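How I Write to My State Rep (and Get an Answer)

I used to fire off angry emails about trade policy and then wonder why all I got was a form letter. A few years of practice later, I have a system, and since a couple of you asked for it after my April post on tariffs, I'm writing the whole thing out.

First, find out whose desk it belongs on. Tariffs and trade deals are federal, so your state rep can't vote on them. State grants for small manufacturers, though, or sales tax on equipment? Those are state business. I wasted two letters on the wrong office before I figured that out (they were good letters, too!).

Next, look up the bill. Your legislature's website will have a search box, and it's usually terrible, so try the bill number if you have it. Read the summary and then the latest version of the text, because they do get amended. If there's a fiscal note attached, read that as well. It's dry, but I've pulled my best questions out of those.

Now write. I keep mine under 300 words and I put the bill number and what I want in the first sentence: "I live in Clusmont and I'm asking you to vote yes on the import paperwork bill." Then one paragraph about how it touches me. When I wrote about customs delays, I told them about a single order of parts from Royer that came with a $1,249 bill I hadn't planned for, and what I had to put off to pay it. That paragraph got quoted back to me in the reply, so somebody read it.

Leave out the party stuff. I know, I know. I have opinions and my husband hears all of them over dinner. But the staffer opening the mail is sorting by issue and position, and three paragraphs on what I think of the governor only slow them down.

Put your full street address at the bottom, even on an email. Offices check that you live in the district, and if they can't tell, you may never hear back.

Then wait 3 weeks and call. I like mid-morning, right after 10. Give your name, the date you wrote and the bill number, and ask if the member has taken a position. Jacqueline Masson over in Brestia taught me to ask for the name of the staffer who handles that issue and write it down. Next time, address your letter straight to that person.

If there's a hearing, sign up for it. Most committees take written testimony too, so you can reuse your letter with a new first line. Check the deadline, it's often the day before.

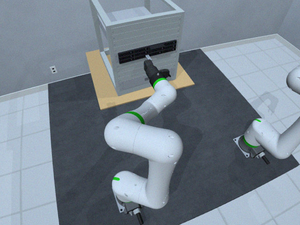

Rack cabinet and two robot arms, computer rendering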